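How a Robot Club Practices on a Computer

The Pludgate Robot Club has seven members and one robot arm. Only one person can use the arm at a time, so most of the work happens in a simulator. A simulator is a computer program that draws a pretend room and works out how things in it would move.

Club leader Iara Riquelme starts new members with the arm and a few objects. They write commands that tell it where to go and when to open or close its fingers.
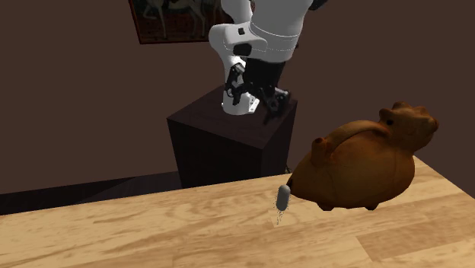
The simulated arm over a dark pedestal, with a piggy bank on the table.

Each try is called a run. The club did 173 runs in January. If a command is wrong, the arm may miss or bump into something. Members change the command and run it again. Nothing real gets broken.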